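4.3 Fitting the Rallari wardrobe rail

Read section 4.2 before starting. The side panels must be fixed to the wall and level.

Parts needed: rail tube (755 mm), two end sockets, centre bracket, screw pack B.

1. Measure 245 mm back from the front edge of each side panel and mark the line in pencil.
2. Hold an end socket on the line with the open side up. Mark both screw holes.
3. Drill pilot holes 13 mm deep. Do not drill through the panel.
4. Fix both sockets with the short screws. Tighten by hand.
5. Lower the rail into the sockets until it seats.

CAUTION: Do not load the rail until the centre bracket is fitted. An unsupported rail can bend under heavy coats.

6. Fit the centre bracket to the underside of the top shelf and close the clip over the rail.
7. Check hanger clearance. The hook should slide the full length of the rail — the centre clip excepted — and the hanger ends should not touch the back panel.

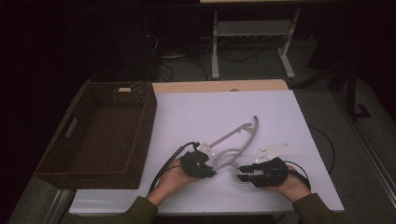
Fig. 4-3. Light grey curved plastic piece, looped, with hooked upper end.

Note: Moulded hangers over 200 mm from hook to shoulder may foul the lower shelf in the short configuration. Move the shelf down one position.

4.4 Care of shelves and panels 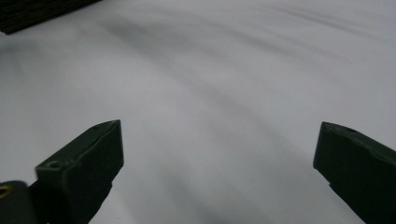

Trurkelex panels have a sealed melamine face and need little upkeep. Wipe with a damp cloth and dry straight away. Do not use solvent, scouring powder or steam. Marks show most readily on a wide, pale grey-white surface like the one in Fig. 4-4, so lay a clean towel over light panels before putting tools or fittings on them. Pencil lines come off with a soft eraser.

Re-tighten the socket screws after the first month of use. For replacement screw packs, contact Funo Spares and quote the colour code on the carton.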